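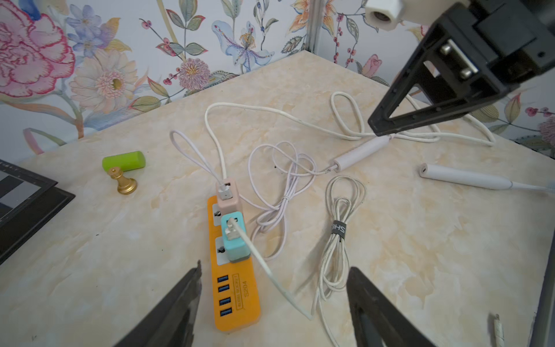 From: Kylie Kereama
To: levurow-floor list
Date: Dec 16, 2024
Subject: Re: Cable sorting at Levurow and the December rota

Paora asked for a written answer, so I have put it on the list where everyone on the returns benches can read it. His message first.

> Paora Cosgrove wrote:
>
> The two-arm cell has been on the floor at Levurow since the start of the month and we keep hearing different things. Curkberg was told it would take over all the mixed electrical totes. Our shift was told it was only a trial. People want to know if their bench is going away. Also, who clears it when a cord gets caught? Last night that was me, and it isn't in my job sheet.
>
> Paora

**What the cell does now**

It works on mixed household returns: power strips with chargers still in them, loose cords, small items that came in the same tote. The arms work side by side from one edge of the table, so one can hold a strip while the other pulls a plug. The target is 45 totes per shift. Tangled cords are the slow part, and a bench worker is still faster at them.

Totes with damaged insulation or bare wire do not go to the cell. They stay with the benches, as before.
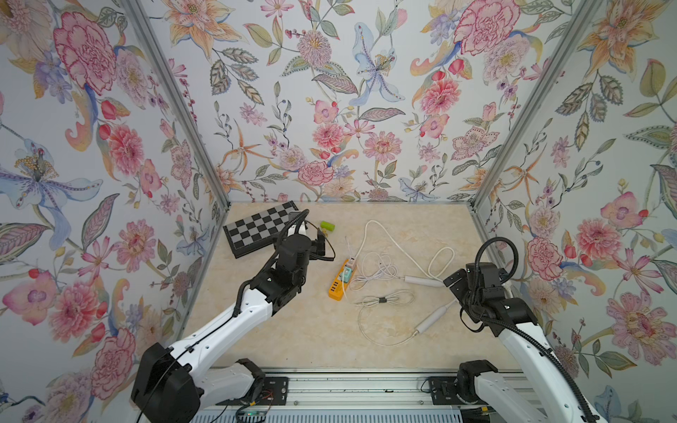 **What changes for the benches**

1. Four people per shift will be trained as cell attendants. It is a paid grade and the names come from the sign-up sheet, by length of service.
2. Attendants load the table, clear snags and log them in Prakirer. If you are not an attendant, do not reach in. Paora, please put in for the time you spent last night.
3. Benches keep testing, grading and repacking. The backlog at Levurow stands at 2146 totes, so there is no plan to close a bench.
4. Curkberg gets no cell for now. Whoever said otherwise was working from an old slide.

The snag log had 213 entries when I checked it. Most are a cord looped over a second cord and pulled tight. Pons, who built the cell, want each entry to say which arm had hold of what, and "stuck again" does not help them. Two lines is plenty.

I know some of you feel the cell takes the easy items and leaves you the bad ones. That is a fair complaint. We are changing the tote rate for the benches so that a hard tote counts for more, and the new rates will be on the board before the holiday shutdown.

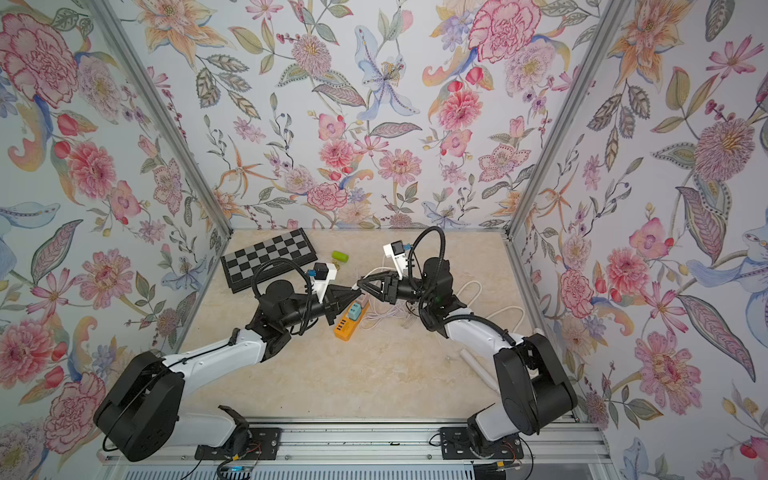
Will anyone lose hours because of the cell?

Hours stay as they are through the end of the trial, and any change after that has to come to this list before it goes on the rota.

Kylie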